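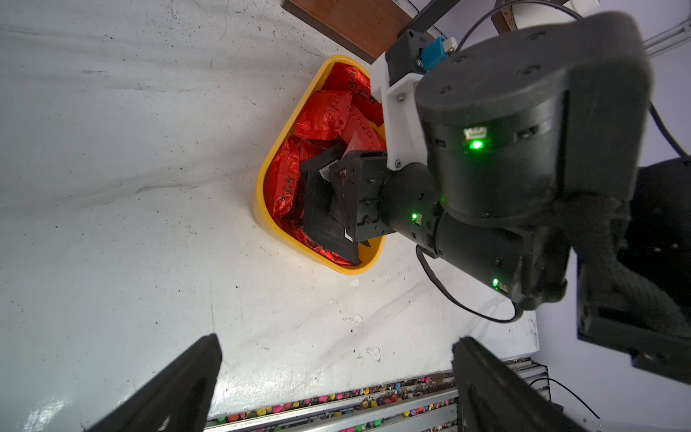
Two arms at the picking table, as seen from the wrist of one of them. The other has its gripper down in the snack bin.

About us

Kevitz Gripper Trials

We try out robot grippers, arms, wrist cameras and controllers, side by side, on everyday things that are awkward to pick up. Then we write down what we found and hand it over to the people who have to choose. That's the whole business, and we love it.

Kevitz started in a rented unit with one second-hand arm and a box of fingers that we had printed ourselves. We had all worked in packing or in machine building, and we had all sat through the same sort of meeting, where four brochures were laid out on the table and every one of them promised a firm, gentle, reliable grip. We wanted to see those grippers pick up the same packet, out of the same bin, on the same morning. So we started doing it, first for ourselves and then for a bakery down the road that had heard about it, and it grew from there.

There are 9 of us now. Most of the team spend their days at the tables, two look after software and one keeps the workshop in order, though in a busy week everybody ends up holding a screwdriver.

What we test

Foil packets are our favourite subject (we know how that sounds!). A foil packet has air in it, it creases differently every time you touch it, and the shine plays havoc with cameras. A gripper that does lovely work on cardboard cartons can go to pieces over a bin of snacks. Too little force and the packet slides out on the way up. Too much and you've made crumbs. Somewhere in between there is a setting that works, and for some fingers that range is wide and comfortable and for others it is so narrow that we wouldn't want to run a night shift on it.

We also do bottles, pouches, soft toys, folded cloth, blister packs and small hardware. At present our item library holds 349 different things, all bought from ordinary shops, and it gets bigger every time one of us goes out for lunch. If you have something that isn't in there, send us a boxful and we'll add it.

How a trial runs

A standard comparison puts 2 grippers against each other on matching arms, with the same items and the same starting layouts. We shuffle the bin between runs to a written pattern, so that both grippers meet the same muddle in the same order. We swap the grippers over halfway through as well. Arms of the same model are never quite twins, and a bit of play in one joint can flatter or spoil a result if you don't look out for it.

Each pick is scored on the lift, the carry and the set-down. We log the finger position, the motor current and the video from every camera, and all of it goes to you with the report, failures included. The failures tend to be where the good conversations begin. A customer will watch a packet twist out of a grip three times running and say, "Oh, ours does that too," and then we're off.

Our own kit

The tables are plain and white, and they carry the marks of the work. We could replace the tops more often, but scuffs and specks are what a camera will meet in a real packing room, so we tend to leave them alone until they get in the way of the items.

Brackets and finger mounts are mostly 3D-printed in our workshop. This lets us change a camera angle in an afternoon and have another go before we've forgotten what we were cross about. Wrist cameras have become a bit of a passion here. A camera above the table gives a tidy picture of everything until the arm leans over and blocks the view, and a camera at the wrist has a good look at the very last bit of the reach, when the fingers are about to close. We now compare camera positions as a service in its own right, and it has turned into some of the most interesting work we do.

The software that keeps all this in step is called Alilero. We wrote it ourselves after too many evenings spent lining up video with log files by hand. It takes in the arms, the grippers and the cameras on one clock and lets you step through a pick from any of them. It's a little plain to look at, but it does the job, and customers get a copy with their data.

Wolde and Unness

Wolde is our long-run programme. A gripper goes on an arm and stays there, picking the same items for weeks, and we check the finger pads at set points along the way. Fresh pads make nearly every gripper look good – worn ones tell you a lot more.

Unness is the newer of the two and looks at controllers. We keep the arm, the fingers and the bin the same and change only what is doing the driving, from simple fixed moves through to systems that learn from people guiding the arms. It's early days and some of our first results were a mess, but the last few rounds have been really exciting and we'll be putting up notes on them in September.

Who pays for it

Our customers do, by the trial. Makers of grippers and arms come to us as well as the people who buy them, and both pay the same rates. We don't take commission on sales and we don't sell hardware. If a maker asks for a comparison, the report says so on its first page, and the scoring is the same as for anyone else.

Come and see us

We open the workshop one Saturday in each season. Bring something difficult to pick up and we'll put it in a bin and have a go. Children are welcome so long as they stay behind the yellow line with a grown-up. Places go quickly, so please book through the visits page, where you'll also find directions and parking.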